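3 min read

January, late evening

Read another article tonight claiming that a kitchen towel, folded properly, will "stand up on its own" and "change your mornings." I have been folding towels my whole adult life and my mornings are the same. But I had a pile from the dryer and nothing on TV, so I gave it 15 minutes.

The method wants thirds the long way, then thirds again. Fine on the flat ones. They came out as little bricks and I will admit the drawer closes for the first time since fall. Whether it still closes next week is another question. The Kevaso drawer dividers were supposed to fix that too, and they are in the garage holding paint brushes.

The green ribbed one was a different story. It has a pale edging that doesn't want to go where the rest of the cloth goes, and a loop on the border that sticks out of any fold I make. I lined up the edges, pressed it down, let go, and it slid apart. Tried it with the ribs running the other way. Same thing, only crooked.

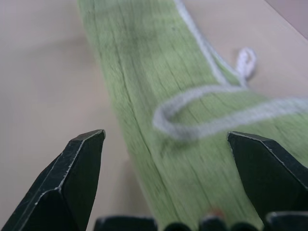
I suppose I could just hang it by the loop – that must be what a loop is for – but the hooks by the stove are full and I don't trust the stick-on kind. The Brukis ones held for a month.

So it went in the drawer rolled up, next to the bricks, looking like it wandered in from another house. Bed now.

Recent entries
The shelf liner that wasn't
Is vinegar really cleaning anything?
Nirudo vacuum bags, one year later

Comments (2)

Rolling is fine. I roll everything and my drawer has never complained.

You gave up too fast. Iron it first, then fold. – I do not iron towels and I never will. (author)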